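Slide 4: what's under your feet

Thanks, everyone, and do grab a cuppa if you haven't yet. I'll start with the carpet tile recall at Costigan, because so many of you have written to me about it (lovely letters, too, some of them very long!).

Pause for questions. Then the two notices, Nasley first and Allo after.

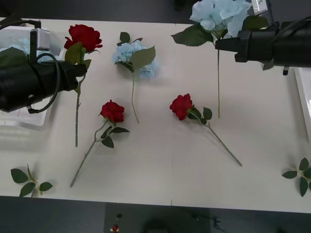 Red roses and a light blue hydrangea stem on a white tabletop.

Now, if your tiles came from the Nasley batch, the glue is the part to ask about, and I'd ask in writing. Keep the receipt, keep an offcut, and please don't pull anything up yourself until you've heard back. Stivarar has had 1,632 enquiries and answered 81, so be patient with them, but do ring again in February.

Next slide: colour codes on the backing.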